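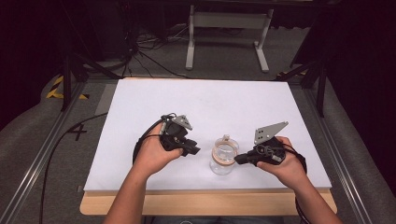 2020-01-22, bench notes, Shibata hand-held gripper kit (loan unit, second week)

Got a proper long morning with the kit at last, so I'm writing this up while my wrists still remember it. For anyone at Ukdale who hasn't been following along: Mistisgate sent us the pair on loan and would like a yes or no from us in February, and I'd love to give them a sensible answer.

Today was all the small glass jar, the one with the orange-tinted band and the little clear knob on top. I like it as a test piece, because you have to come at it from both sides and keep the two fingers level, and clear glass is a fair thing to ask the tracking to cope with. Jar on the white board between the two grippers, one in each hand, close in, lift, set down, back off, start over. I did 74 runs before lunch and meant to reach 100, but my left forearm had other ideas! I'll finish the set tomorrow.

What I like so far. The handles are compact and you stop thinking about them after ten minutes or so, and I can't say that of the Milside pair we tried in the fall (lovely machining, but like holding two staplers). The short fingers suit small things. I can get in close to the jar without feeling I'm about to send it across the bench, and left and right mirror each other nicely, so swapping a habit from one hand to the other is easy.

What I like less. The cables. The left one wants to loop back behind my wrist, and by the end of a long batch I'm steering my arm to please the cable. A strap at the elbow might do it, or a softer lead if Mistisgate can supply one – must ask. The metal plates on top also make the whole thing a touch top-heavy when I tilt inward, worse on the right, where the plate is larger. You get used to it, but a new person will notice in the first five minutes.

Log is at run 1168 counting everything since the kit arrived, including the silly ones. I've flagged 2 from today where I lost my grip on the left handle and had to start again. Please leave them in for now, I want to look at them properly before they go.

Still to do: finish the jar set, try the same moves standing up, and write to Mistisgate about the cable and what a spare pair of fingers costs.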